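The Kaltano sorting task now has its full set of toy produce, and the club has moved on to the boring part: timing. Garlic goes to the pink tray, everything else waits. Dririk, our logging script, stopped at line 909 twice before I raised the buffer to 2049 – no trouble after that. The wrist view still smears during fast moves, so I cut joint speed by 19 percent. 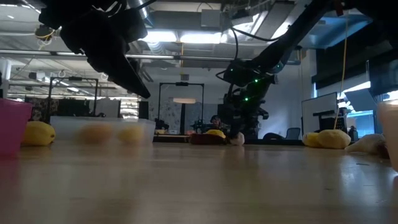
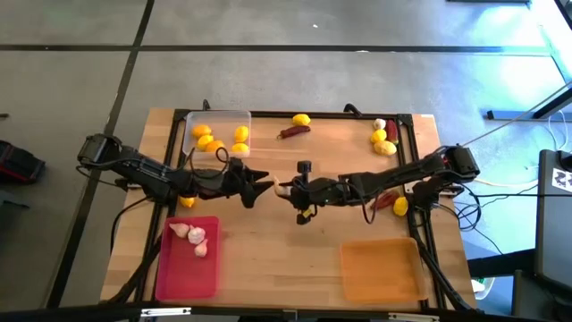
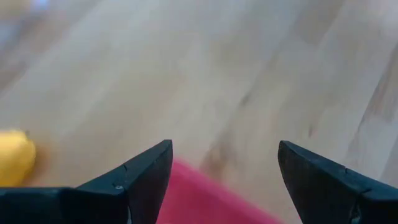
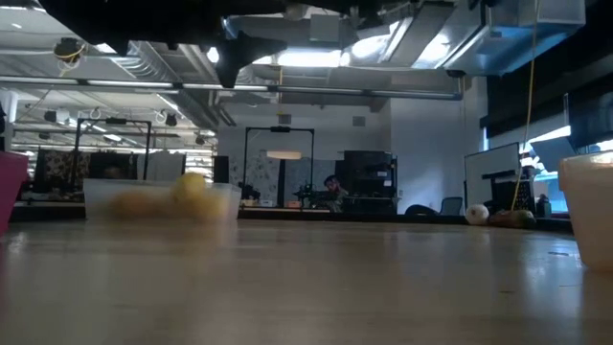 *Stoscombe, July*

Next up is the handoff between arms. Ashby rules allow 40 seconds per item, and our regrasp still eats too much of that.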